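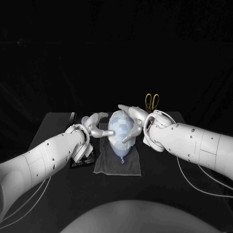
Khurram Jatoi: We had plenty of rigid pick-and-place episodes and almost nothing on objects that deform under the fingers. The policy squeezed everything with the same force. Two weeks on the deformable set gave us enough contact examples to train the grip separately.

Fivano Katiyar Two-Arm Recording Station
Part no. FK-173

The Katiyar is a tabletop station for recording two-handed manipulation by teleoperation. An operator drives both arms and both hands, and the station writes synchronized joint, hand and head-camera streams to disk as labeled episodes. It is sold as a complete cell with arms, hands, table, backdrop and recording computer, and also as a recording package for customers who already own a supported pair of arms.

What is recorded

Each episode holds the commanded and measured position of every joint in both arms and hands, fingertip contact estimates, the head-camera video and the operator's input. All streams share one clock. Hand data is stored per finger, so grasps in which the two hands do different jobs can be separated later without re-labeling.

Episodes are opened and closed by the operator with a foot pedal. A second pedal marks a failed attempt. Failed attempts are kept by default and tagged, and can be filtered out at export. We recommend leaving them in the archive even if the first training run does not use them, as recoveries are hard to collect on purpose.

The standard table is matte black with a black fabric backdrop. Both were chosen to keep background variation low in early collection. Customers who need varied backgrounds should collect the first 100 episodes of a task against black, confirm that the policy learns the task at all, and then change the surroundings.

Deformable object task set

The task set is a list of starting layouts and written goals, with a checklist for the person resetting the table. It covers inflated balloons, cloth, thin film and tape, and includes tools such as scissors. Objects are ordinary retail items. They are not supplied with the station, and sizes are given as ranges in the task sheets so that local substitutes can be used.

Tool episodes near a balloon are the ones most often recorded badly. New operators tend to rush the part where both hands are on the tool. The task sheet asks for a steady two-handed hold before any further motion, and the reviewer rejects an episode where the hold can't be identified in the joint data.

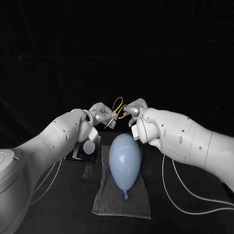
Both hands on the scissors above the balloon.

Layout and reset

A gray cloth placed under the work object reduces rolling and gives a consistent contact surface. Its position is part of the starting layout. Place it by hand, check it against the overlay on the monitor, and press Accept. The overlay tolerance is adjustable; the factory setting suits most soft objects but is too tight for film and loose paper.

Balloons lose pressure over a session and the grip data drifts with them. Replace the balloon at the interval printed on the task sheet and enter the change in the log. If the change is not entered, the export tool will treat the whole session as one object, and the contact estimates will look noisier than they are.

Small handled items, such as a folded cloth or a tissue, should be staged within reach of one hand only. Where both hands can reach the item, operators switch hands between episodes without noticing, and the set ends up with two strategies mixed under a single label.
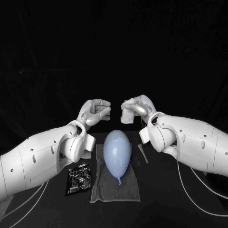
The switch can be deliberate, in which case create two task entries and alternate between them in blocks. The recorder shows the active entry at the top of the operator's screen and will not open an episode while the entry is blank.

Cables should have slack for the full reach of each arm. Route them down and outward, away from the work area, and repeat the reach test after every table move. A cable that tightens near the end of travel shows up in the measured torque and is difficult to remove from the data afterward.

Operator training

Three half-day sessions are included with a complete cell. Laurențiu Toma teaches the first two on site; the third is remote and reviews the customer's own episodes. The pilot customer, Celtora, recorded 613 accepted episodes with operators trained this way, and its comments were used to rewrite the card and pencil sheets in December.

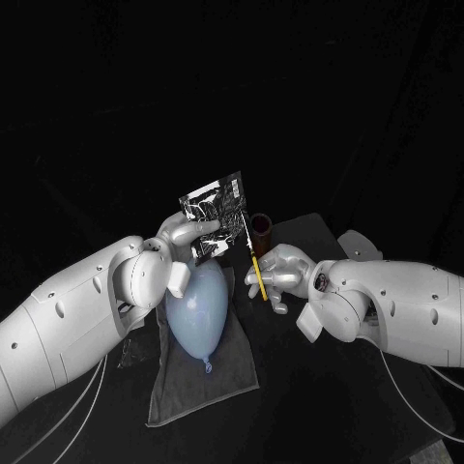

Export and compatibility

Episodes export as one folder each, with video and numeric streams in separate files and a plain text index. Partial exports by task entry, operator or date are supported. The Brandimik format is available as an option and must be ordered with the station.

Supply

Complete cell: 3 months from order
Recording package only: from stock
Deformable object task set: download, included with both
Spare foot pedal: part no. FK-173-P

Page revised 19 February 2026. Task sheets carry their own revision numbers.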